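Lerkar Manipulation Data Project
Progress report to the Domínguez Fund, work package 2
27 Jul 2018

Status: on schedule for collection, behind schedule for labeling. Spending is within the approved budget line.

1. Work since the April report

The April report covered the design of the hand-held grippers and the first bench checks. The current period was spent on collecting demonstrations. A demonstration is one complete recording of a person doing a short household task with a gripper in each hand. The recordings are used to train the Ondia policy, which later has to do the same tasks with two arms and no person.

We planned 4 task families for this period and all of them have been started. They are moving a container between two surfaces, handing an object from one gripper to the other, placing an object upright at a marked spot, and returning objects to a start layout. The container family is the most advanced and was used to settle the recording procedure for the others.

2. Collection setup

The operator works at a light wooden table with a lower-cost black table set directly beyond it. Using two surfaces forces a reach and a change of height in most demonstrations. The earlier single-table layout gave short, flat motions, and the model trained on them did poorly when the target was moved away from the operator.

The operator's view is recorded from head height. Gripper opening is logged separately over the cable. The two streams are aligned in Lina, our recording software, which rejects a session if the clocks drift past the set limit. Each session begins and ends with the grippers held facing each other over the near table. The alignment step looks for this pose, and a session without it is set aside for manual review.
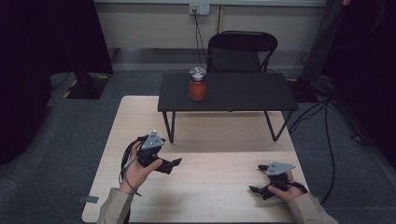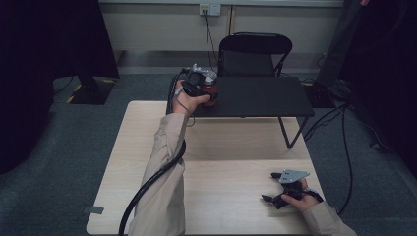 Figures 1 and 2. Container task, two-table layout, operator holding one gripper in each hand. In Figure 2 the left gripper is closed on the container.

3. Results

Operators completed 46 sessions in the period. Of these, 8 were rejected. Most of the rejections were clock drift in the first week of collection, before the logging computer was replaced. The remainder were sessions in which the container left the head view for too long to be tracked. Operators are now told to keep their head turned toward the active gripper, and the start script repeats the instruction.

Glass containers with metal lids remain difficult. Reflections from the lid confuse the pose tracker, and the label it produces can jump between neighboring video frames. We tried dimming the room lights, which reduced the jumps but made the black gripper fingers harder to find. The lights have been put back to the original level and the affected segments are corrected by hand. This correction is the main cause of the labeling delay.

Cable routing was changed once. The cable now runs back along the forearm. Operators reported less pull at the wrist with this arrangement, although it still limits how far the hand can be rotated. A lighter cable has been ordered and will be fitted when it arrives.

4. Deviations from the work plan

The handover family was to use soft objects as well as rigid ones. Soft objects have been moved to the next period. The gripper opening alone does not tell us whether a soft object is held securely, and we do not want to collect data that cannot be labeled. No change to the total budget is requested.

5. Next period

Collection for the container family will be closed once the rejected sessions have been repeated. Placement and handover will then take most of the operator hours. The first Ondia training run on the two-table data will use the container family only, with a fixed set of sessions held out for testing. Results from that run will be included in the next report, together with the updated labeling schedule.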